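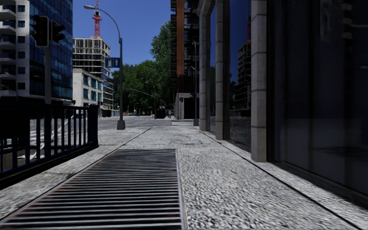 # Does a walkability score tell you whether people walk?

Course project report, urban studies elective
Si-eun Ryu

## Why I picked this

Last spring our class was shown a map of Tirnska colored by walkability score. Dark green was good and red was bad. The downtown was almost all dark green, and the lecture moved on as if that settled the matter. I live in one of the dark green parts. I take the bus to buy groceries, and so do most of the people on my floor. So I wanted to know what the score measures and whether it deserves the trust it gets.

I should say early that I did not prove the score wrong. My sample is small and I only looked at one city. What I can say is that the claims made for it are bigger than the evidence I could find.

## How the score is made

The city uses a scoring tool called Ginurel. Its method note is short. For each block it adds up the number of shops and services within 700 meters, the number of street corners, and the share of streets with a sidewalk. The three parts are weighted and turned into a number.

The note doesn't say where the weights came from. I wrote to ask and got a polite reply that pointed me back to the same note. Maybe there is a good study behind them. If so, it would cost very little to cite it.

There is also the question of what counts as a shop. In the block list for my own street, a bank machine counts the same as a supermarket. Two of the "services" are offices that don't serve walk-in customers at all. A storefront that closed before I moved in was still on the list in August.

The 700 meters is measured in a straight line. Between my building and the nearest pharmacy there is a rail cut with a fence on both sides. On the map the pharmacy is next door. On foot you go up to the bridge and back down again, and nobody I asked does it if they can avoid it.

## What I did

I chose 3 neighborhoods: the downtown core, Edeck (mostly apartments, middle score) and Kong (older houses, low score). In each one I asked people outside a food store how they had gotten there that day and how they usually got there. I did this on 7 afternoons, starting at four o'clock each time.

I also walked the main route from the closest bus stop to each store and took notes on crossings, curbs, shade, places to sit and how long the lights made me wait.

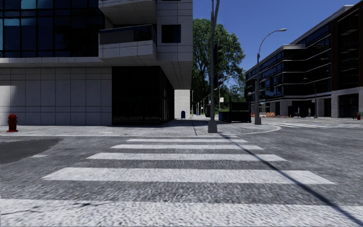 My first plan had a formal checklist for the route walks, with points for each item. I dropped it after the second walk. I noticed that I was doing the same thing Ginurel does, giving points to things because they were easy to see. A painted crossing got full points from me even when the wait to use it was so long that people went somewhere else to cross. I kept plain notes after that. They are harder to compare, but I believe them more.

## What I found

If the score worked the way the city says it does, the downtown shoppers should have walked the most and the Kong shoppers the least. Edeck should have been in between.

Kong came out ahead of Edeck. People there talked about walking as the normal thing to do. Several were older and had used the same store for years. The sidewalks are uneven and there are few shops, so the score is low, but the one store they need is close and the streets are quiet.

Downtown did have a lot of walkers, as the score says it should. But many of them worked in the area and lived somewhere else. They had walked from an office, after arriving by car or train. Is that a walkable neighborhood? It depends on what you mean, and Ginurel never says what it means. People who lived downtown gave me answers that sounded more like mine. The food stores near them were small and expensive, so they rode out to a bigger one.

Edeck was the place I understood least. It has wide sidewalks and a good number of shops, and many people still drove very short trips. One man told me the parking was free, so why not.

## Problems with my own work

Asking people outside a store misses everyone who doesn't go to that store. Four in the afternoon is a bad hour for people with regular jobs. I also went in already doubting the score, and a person who liked it might have asked the questions in a different tone.

The weather was dry on all of my afternoons. Kong might look very different in the winter, when those sidewalks ice over.

My teacher suggested that the score may work well for a whole city even if it fails on single blocks. That could be true. The trouble is that Tirnska uses it on single blocks, including to decide which streets get repair money first. A street that already scores well gets described as a "walking street" in the budget papers, and then it gets more money for walking.

## What I would do next

I would like to repeat the questions in the evening, and to replace the straight-line distance with the real route on foot. The second part is mostly map work and could be done from a desk. I would also ask the city for the block list for Kong, which I requested and haven't received yet.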